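Chapter 2
Teaching by Showing

Every few years someone announces that programming a robot is over. You put on a glove or pick up a controller, do the job yourself, and the machine learns it. Readers should treat that claim with some care.

Take the case we return to in this chapter. In March a team at the Stitidport plant set out to teach a Tronon hand to handle clear plastic containers. They recorded 682 demonstrations by remote control. The sales material from Festau had suggested 20 would do. Later the count reached 2941, and the team still argued over what the word "learned" meant. 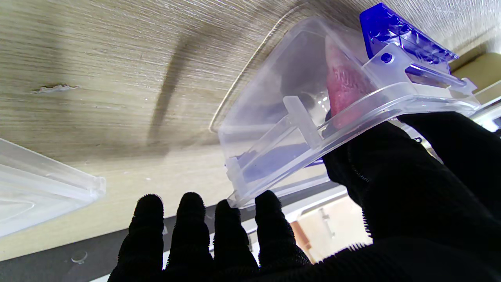
Part of the trouble lies with the person doing the showing. An operator who can't feel the plastic tends to squeeze too hard, or to stop and look, and the recording keeps those habits along with the skill. Ekström's method, covered in Section 2.3, tries to filter them out. Whether it does so better than a patient operator with a good night's sleep is a question the published results leave open.

We begin with the simplest setup: one operator, one hand, one object.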